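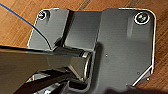
Metal Plates on Wood Floors: Handling, Cleaning, Screws

Workshop notes, Pistport
Compiled by Refugio Ocampo

A flat metal plate can stay on a wood floor for years without marking it, provided the contact faces are clean and the weight is carried evenly. Most of the damage we repair comes from moving the plate, and most of the rest comes from grit under it.

Before moving

Vacuum the floor for an arm's length in every direction. Use the brush head. Follow the direction of the boards, then go over the seams a second time with the crevice tool. Grit collects in the seams and comes out when the plate passes over them.

Wipe the exposed edge of the plate with a dry cloth folded double. If the cloth snags, there is a burr. Mark the spot with tape and deal with it before lifting. A fine flat file, held at a shallow angle and pushed along the edge, removes most burrs in a few strokes. Finish with wet-or-dry paper. Grades up to 2,000 are sold; for an edge that only has to be safe to handle, 400 is enough.

Lift. Do not slide. If the plate is too heavy for one person, tip one side up, feed a strip of clean carpet under it pile side down, lower it, and repeat on the other side. It can then be drawn along the boards on the carpet.

Under the plate

Felt is the usual choice. Sheet felt 2 mm thick is sufficient for a plate that stays put. Cut it slightly smaller than the plate so that the edge of the felt does not show and does not hold mop water. Self-adhesive felt is convenient, but the adhesive creeps in a warm room and leaves a line on the finish. Fix the adhesive side to the metal only, and let it set overnight before the plate goes down.

Avoid rubber, including the foamed type. Some compounds stain oil and polyurethane finishes permanently, and the stain can't be sanded out without sanding the surrounding boards as well. Cork is acceptable if dry.

Cleaning a satin or brushed finish

Find the direction of the grain first. Stand so that a lamp or window is on the far side of the metal and look for the highlight; the brush lines run across the spread of it. Wipe along the lines, never in circles.

1. Dust with a dry microfiber cloth.
2. Wipe with warm water and one drop of dish soap, cloth well wrung out.
3. Wipe again with plain water.
4. Dry at once, finishing around the screw heads and any tube openings.

Bright edges show fingerprints sooner than the flat faces. Wipe them last with a clean part of the cloth. Steel wool should stay in the cupboard. It leaves particles that rust on the plate and also on the floor beside it.

Folded sections and tubes

A raised channel folded from sheet holds dust along the foot of each wall. A cotton swab reaches into the corner, and a soft paintbrush cut down to about 19 mm of bristle is faster. Open tube ends should be brushed outward with the vacuum nozzle held just below the opening. Do not blow into them.

Check the rim of the tube with a cloth, as for the plate edge. Polished rims can be sharper than they look.

Screws

Clean out the recess before fitting a driver. A wooden toothpick is adequate. Packed dirt keeps the bit from seating, and a bit that is not seated will cam out and strip the head.

Use the size that fills the recess with no rocking. If two sizes go in, use the larger. Push down harder than you turn.

Where one plate carries screws of different sizes, keep them in order. Draw the outline on a piece of cardboard, punch a hole for each screw, and push each one through its own hole as it comes out. Write the orientation of the plate on the card. We use the backs of old Rukham order pads, but any stiff card will do.

A countersunk head should finish flush or very slightly below the surface. If it stands proud, the usual causes are the wrong head angle or swarf in the countersink. Do not try to pull it down by force. Remove it, clean the seat, and compare the head with one that fits.

Tighten all screws lightly first, then fully, working across the plate from one side to the other.

Overhead surfaces

Do the ceiling and upper walls before the floor, and before any metal is cleaned. Dust from a vent or a shelf edge falls on whatever is underneath. Cover plates and benches with an old sheet and fold it inward when lifting it off.

Work in this order: ceiling fixtures, the junction of ceiling and wall, the faces of anything that projects, then the wall itself from top to bottom. Switch off lights and let them cool before touching the covers. Slotted fittings are cleaned with a narrow brush run lengthwise along the slot. A wide duster only pushes the dust in.

Pale painted walls show drips. Wring the sponge hard and carry any run down to the baseboard instead of stopping halfway. On a wall with strong light across it, test any cleaner in a corner; rubbing a matte paint raises a shiny patch that remains visible from one angle. 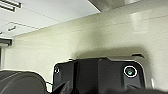
Pale wall, white ceiling and the dark overhang above.

The underside of an overhang is easily missed, as it is not seen from standing height unless you look up. Dark finishes there hide dust but not grease. Run a white cloth along the lower edge. If it comes away yellow, use soap solution, then water, and dry it before starting on the wall.

Recheck the felt every April, when the floor is due for its full cleaning.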